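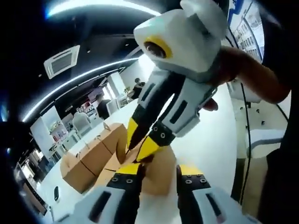

The strap question from the October thread is still open, so I went through the carton notes again before replying. My position is that strapping and taping solve different problems and the list keeps treating them as one. A strap resists the box bulging and gives you something to pull against. It does very little for a center seam. The closed box on the left has a thin black strap or cord run diagonally over the top and side, and on a diagonal the tension lands on two corners and leaves the long seam to whatever else is holding it. For a light carton that is acceptable. Over 17 pounds I would run it square to the seam, or run two.

List home Threads By date By author Search Subscribe

Earlier message, quoted:

> We are down to the last bundle of the Pullham cartons and
> the replacements from Buravex have a slightly different
> score depth. The flaps spring back after folding. Is anyone
> else seeing this, and are you pre-creasing or just using
> more tape? Also, does the strap go on before or after the
> label?

Pre-crease. Fold each flap outward past flat, then inward, minor flaps first. More tape on a flap that wants to open only moves the failure to the edge of the tape, where the liner peels. We tried it both ways on a run of 142 cartons and went back to creasing.

Label first, then strap, with the strap clear of the barcode. If the label has to go on last, put it on an end panel.

Storage matters more than the supplier. Flat blanks kept against the outside wall at Tevley picked up enough moisture to soften the scores, and the same lot kept on the Pretorius shelving folded normally. Bundles should lie flat, no more than 50 high, with the outer ties left on until the day they are used.
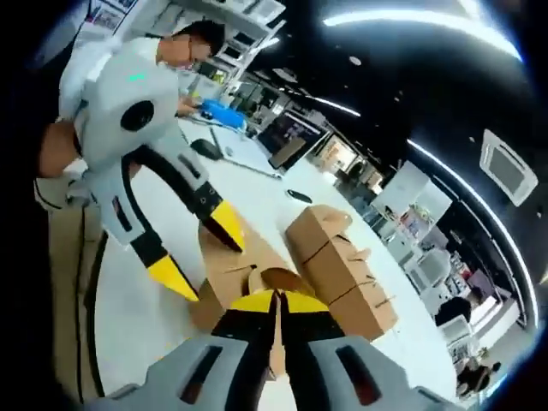 TEVLEY, Mon 22 November. Addendum on mixed sizes, as two people wrote to me off list. If a short carton and a taller one are being made up on the same table, finish one before starting the other. With the flaps of the taller box sticking up next to a short box that is itself partly open, you lose the clear space you need to square the short one, and loose flaps catch on each other. Set the tall one back at least a flap's width, or put it on the floor.

Tape on the tall size: one strip along the center seam, carried 2 inches down each end, then one strip across each end seam. Rub it down with the side of the hand. Tape applied under tension creeps back at the corners overnight, so unroll the length you need before you lay it.

Current tape stock is 74 rolls of the 2-inch. At roughly two rolls a day there is no reason to reorder before the Buravex question is settled. I have asked them for the score depth on the next lot and will post the number when I have it. If you have blanks from the earlier lot, please measure one and send it to the list with the bundle number.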